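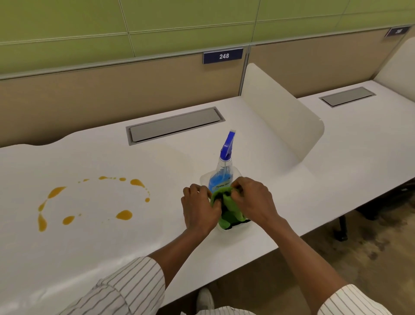
Dilution ratios on cleaning concentrates cause more confusion than any other part of the label, so a thread on how to read them, how to do the math, and where the math stops being useful. 1/

A ratio of 1:10 on a US label normally means one part concentrate added to ten parts water. Total is eleven parts. Some people read it as one part in ten total. For a 1:10 product the gap is close to a tenth of the dose. For 1:100 you can ignore it. 2/

If the label gives ounces per gallon, use that and skip the ratio. A gallon is 128 fl oz. Two ounces per gallon is 1:64. Half an ounce per gallon is 1:256. 3/

You will see 1:255 in some technical sheets next to the same half ounce figure. Same dose, different convention: half an ounce brought up to one gallon total, so 255 parts water plus one part product. Neither sheet is wrong. 4/

For a 32 oz spray bottle at 1:64, divide 32 by 65. You get 0.49 oz, call it 15 mL. A cheap oral syringe measures that fine. A bottle cap does not, and cap volumes differ between brands. 5/

Water first, concentrate second. Other way round and you fill the bottle with foam, stop short of the line, and end up with a stronger mix than you wanted. 6/

Parts per million. 1 ppm is 1 mg per liter in dilute solutions. 1,000 ppm is 0.1 percent. 2,000 ppm is 0.2 percent. Sanitizer test strips read in ppm, cleaning labels mostly don't, and people mix up the two constantly. 7/

ppm refers to the active ingredient. The ratio refers to the whole product. A quat concentrate at 10 percent active, diluted 1:100, gives you a bit under 1,000 ppm active. The same ratio with a 5 percent product gives you half that. 8/

So you can't carry a ratio from one brand to another. We moved from Prelena to Trekano at work and the old wall chart stayed up for most of April. Prelena general purpose is 1:64. Trekano is 1:100. Floors were sticky the whole time. 9/

Sticky floors are the standard symptom of overdosing. Surfactant that isn't rinsed dries as a film, the film holds soil, the floor looks dirty sooner, and the usual response is to add more product. Run plain water over it twice and go back to the label rate. 10/

On hard surfaces above floor level, overdosing shows up as streaks. Check under a low light from the side. If a wipe with plain water and a clean cloth removes the streak, it was residue. If it doesn't, look at the cloth. 11/

Cloths: microfiber washed with fabric softener picks up a coating and stops absorbing properly. Wash warm, no softener, low dryer heat. Keep it away from cotton towels or it collects the lint. 12/

Hard water. Calcium and magnesium tie up part of the surfactant. Decent concentrates include a chelating agent to handle this, up to whatever hardness the sheet states. Past that, performance drops and raising the dose is an expensive fix. 13/

Wall-mounted dispensers meter through a small colored tip and depend on water pressure. The Haugland unit we have came with a tip chart printed for one pressure. Ours runs lower, so it draws lean. 14/

To check a dispenser: put the pickup tube in a graduated cylinder of concentrate, fill a one gallon jug, read the drop. Do it three times and average. If the draw is off, change the tip or clean the foot valve. 15/

Secondary bottles need a label. Product name and hazard information at minimum for a workplace. I add the ratio and the mix date. 17 April 2024 on a strip of tape takes a few seconds to write. 16/

Diluted product does not keep like concentrate does. Peroxide and bleach solutions lose strength, bleach fastest. Follow the sheet. If the sheet says nothing, email the manufacturer. Vilavik answered mine with a one-page stability table that isn't on their site. 17/

Never top off a partly used bottle. You lose the mix date and the concentration with it. Use it up or discard it as the label directs, rinse, refill. 18/

Correction to 5/: the 15 mL figure is rounded up from 14.6. If your syringe has half mL marks, use 14.5. 19/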